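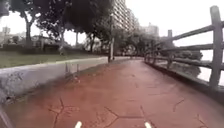
Subject: Re: [drisley-walks] resealing and the winter grit

On the February grit question, someone wrote:

> The contractor says we should keep grit off the
> stamped sections until the new sealer has cured.
> Does anyone know how long that is? The Numetti
> data sheet only covers the indoor product. Also,
> is the Clollness end being done this year or not?

I called Numetti and got the outdoor sheet. It gives 14 days before grit or salt, and 5 before any foot traffic. Those are for dry weather. If it rains in the first day they want the section checked again before it opens.

The Clollness end is on the list, but last. The quote covers 1,395 square yards and that takes in everything from the Drisley gate to the second bench. Past the bench is a separate price, which I don't have yet. Đorđević did the original stamping and they are quoting for that part too -- they still have the pattern mats, so any patches should match. 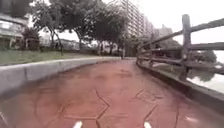 The red path, looking toward the bend.

A few other things while I'm writing. The old sealer was solvent based and the new one is water based. They don't always bond. Đorđević wants to do a test patch first, 100 feet from the gate, and leave it for a week. I said fine. Please don't park bikes on it.

Several people asked for the non-slip additive. It is in the quote as an extra. It dulls the color a little and makes the surface harder to sweep, but I would still pay for it on the slope. On the flat I don't much care either way.

Leaves need to be cleared before they start, including out of the grooves. A stiff broom is OK. No pressure washer on the older joints, please, it lifts the edges.

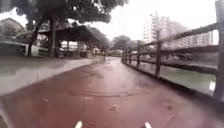
Can the sealer go down the morning after rain?

Only if the concrete has dried all the way through. Tape a square of plastic to it overnight, and if there is moisture under it by 8 a.m., wait another day.

I can send the data sheet off list to anyone who wants it. The attachment was too big for the list server.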